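I drove out to Gorkport for the robotics open day at Fonmont expecting, I'll admit, a lot of clanking metal and maybe a free pen. What I got was a folding chair, a big screen, and one of the nicer afternoons I've had in a while. Most of the demonstration took place in simulated rooms, where household robots get their practice, and I came away thinking every town ought to have a day like it (bring the kids, bring your skeptical uncle!). 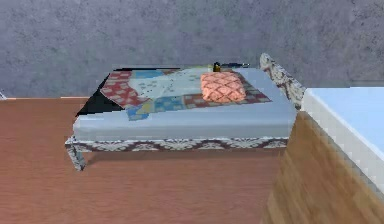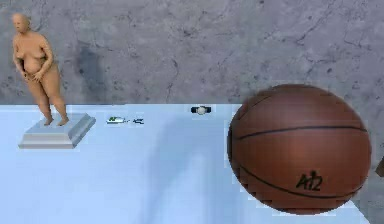

Why practice in a simulated room at all? A robot can make its clumsy mistakes in software without breaking anybody's dishes, and the same task can be run again and again with the furniture moved.

I liked that answer, and I liked even more that we were shown the rough edges along with the good parts. A quilt, a pillow, a wristwatch, a basketball: these are ordinary things, and I think people warm up to a machine faster when they see it has to learn the same house they live in. My one complaint is the length. The program gave us 9 minutes for questions, and a crowd that curious could have filled an hour and still followed the staff out to the parking lot. I hope they do it again in August, with more chairs.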